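Make the drinks at home and leave the cabinet shut

My neighbour Kenna Sutherland spent £108 on a drinks cabinet from Nadesano last July. It has a mirrored back and a rail for hanging glasses. She makes her drinks on the kitchen worktop, as she did before, and the cabinet holds birthday candles and a fondue set.

I think most of what is sold to people who want to mix drinks at home is furniture for a hobby they have not started yet. A table, a few bottles and something to stir with will do.

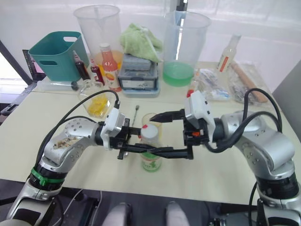 Food and Drink: Opinion

A measuring pitcher and a short glass cover most of the measuring and pouring a beginner will do. Fruit in a jar keeps the pieces together and easy to reach. I would put money into syrup before anything else, and I would buy it in small bottles. A big one costs less per glass, but in our house it goes sticky round the neck and gets thrown out half full.

Sibusiso Radebe, who taught the evening class I took in Helthorpe, disagreed with me on this. He bought syrup by the case and said small bottles were for gift shops. He was also making drinks for 20 people a night. I make two on a Friday, and one of those is usually for Kenna.

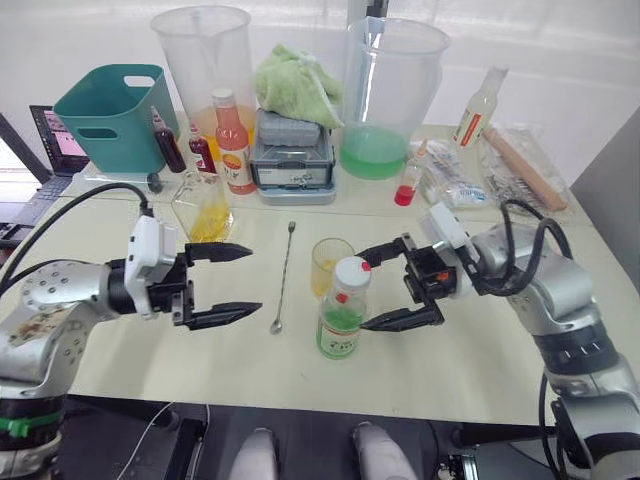
Spoons are where I give ground. For years I stirred with a dessert spoon and saw no reason to change. A long metal bar spoon with a twisted handle and a small bowl looks like showing off, but it reaches the bottom of a tall glass and a dessert spoon does not. I would buy one, and a plastic basket with handles to carry everything back to the cupboard. That is the whole of my list. The shakers, the smoking kits and the 400-page recipe books can wait until you have made the same drink often enough to be bored of it.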